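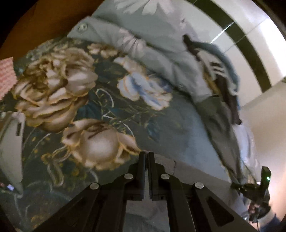 Two hand grippers, one floral comforter, one very big duvet cover.

A short thread about how I look after a pair of hand-held grippers. I wrote these notes for Samira Najjar, who takes over my pair in December, and she told me I should post them.

1/ Start with the pivots. On each side of the linkage there are two round silver caps. I put one finger on each cap and move the jaw slowly with the other hand. If I feel a small click, the pin is worn. My first set of pins lasted 4000 cycles, the second set only 1585. I still do not know why the second was so short.

2/ No oil! I made this mistake in my first month. Oil on the pivots goes to the pads, and from the pads it goes to the bed sheets. I use a dry lubricant from Lomia, a very small amount, and I wipe two times.

3/ Lint is the real enemy when you work with fabric. Fuzzy cloth is the worst. It collects behind the fingers, and then the jaws do not close fully and the zero position is wrong. I clean with a soft brush every 100 grasps.
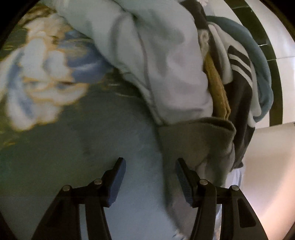 4/ Clothes in a pile are harder for the pads than a flat cover. A seam or a thick cuff pulls on the pad from the side, and the glue gives up first at the top corner. Push there with your nail. If it lifts even a little, change the pad on both jaws, never on one only.

5/ After new pads you must set the zero again. Close the jaws on nothing, wait until the number in Justier is stable, save, open, close again. I repeat until I get the same number three times. It takes me ten minutes, Savvas says he needs two. I do not believe Savvas.

6/ Screws at the base of the fingers: snug, then stop. Wenche Halvorsen stripped one and we waited over 2000 cycles' worth of work for the spare part.

7/ Somebody asked which brush. It is an ordinary one for make-up, from the supermarket. The stiff ones scratch the black finish.

8/ Next I will write about the charging contacts, when I have understood them myself.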